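Course handout: Food Storage and Kitchen Hygiene, Unit 4
Cross-contamination on shared work surfaces
Prepared by Neema Urio, revised 2024-12-19

Read this before the practical. Definitions of cleaning and sanitizing are in Unit 2 and are not repeated.

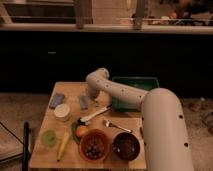
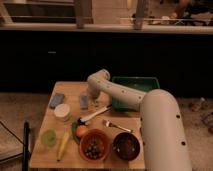 Wooden tabletop with a green container on it, both views.

Is cleaning a wooden surface with detergent enough after cutting raw poultry?
Detergent and hot water remove grease and most of the soil, but a second step is needed. Apply a sanitizer to the cleaned surface, leave it for the full contact time on the label, and let the surface air dry.

4.1 Routes of transfer
Direct transfer: raw food touches ready-to-eat food, or drips onto it.
Indirect transfer: a hand, knife, cloth or board carries material from one food to another. Most errors logged in the May practical were of this kind. Of 27 entries, the majority involved a cloth used on two stations.

4.2 Surface materials
Wood is porous. Liquid is drawn below the surface, where bacteria tend to die off as the wood dries, though the rate depends on species, wear and moisture. Plastic does not absorb liquid, but knife scars hold residue and are hard to clean by hand. Stainless steel is the easiest to sanitize and dulls blades quickly. Replace any board with grooves that cannot be scrubbed out.

4.3 Order of work
Prepare ready-to-eat items first, then raw vegetables, then raw meat or fish. If the order has to be broken, wash, rinse and sanitize the surface and tools before going on. Wash hands at every change of food type.

4.4 Temperature
Bacteria grow fastest between 70 and 125 °F. The wider danger zone runs from 40 to 140 °F. Perishable food should not stay in it longer than two hours in total, or one hour if the room is above 90 °F. Time on the bench counts toward the total.

Reading: Solanki and Tam, course reader, chapter 3. Worksheets go to Rekha Rajput, room 317.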